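13 Mar 2025

Workshop notes, parish hall back room. Bell rope and vestry cupboard jobs.

Carried on with the list Thenmozhi Krishnan left after the council meeting. Installation service for the new minister is still set for November, so no rush on the big items, but the small ones keep piling up.

Hymn board. Old numbers taken off and sorted. The 7s are the worst, the paint has gone on most of them. Emiliano Carretero will cut new ones from the same card as last time. He wants the slot width before he starts. Measured it twice and wrote it on the back of the board in pencil.

Pew 18. Loose at the aisle end again. Took out the two long screws and found the holes chewed up. Plugged with dowel and glue, clamped, left it. Do not let anyone sit there until the clamp is off. Sign is up.

Hearing loop. Lamisi Sulemana says the sound drops out near the font but is fine by the pulpit. Walked it with the tester and got the same. Suspect the joint under the carpet by the side door. Need to lift the carpet to be sure and would like a second pair of hands for that.
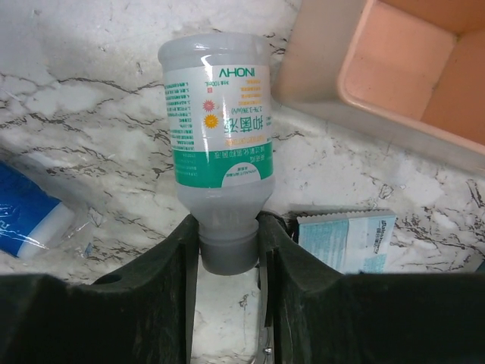
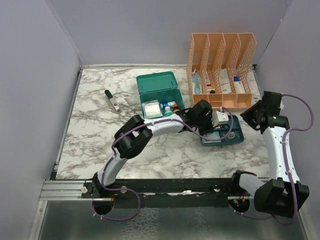 Marble-patterned top in both, INOHV bottle in the first, the two arms on their bar in the second.

Service sheets. Zineb Mahrous asked for 60 more of the large print. The Jimum printer jammed on the heavy paper, so I went down a weight and it ran clean. Stack is on the shelf by the office door. Toner is low.

Candles. Box from Chuensuk came with the wrong diameter. They rattle in the holders. Wrapped one base in foil as a test and it stood straight, but I would sooner send them back. Ilham Abou Zeid has the receipt.

Roof fund. Total stands at 4000 after the supper. Goes on the board in the porch when Emiliano has the new numbers cut.

Bell rope. Worn patch is just above the sally. Did not splice it. Tied it off and put a note on the tower door. Zakier can supply a new one but wants the full length first, and that means someone going up with a tape.

Still to do:
Clamp off pew 18 and check for movement
Carpet by side door
Tape up the tower
Toner
Ask Lamisi if the spare microphone is at her house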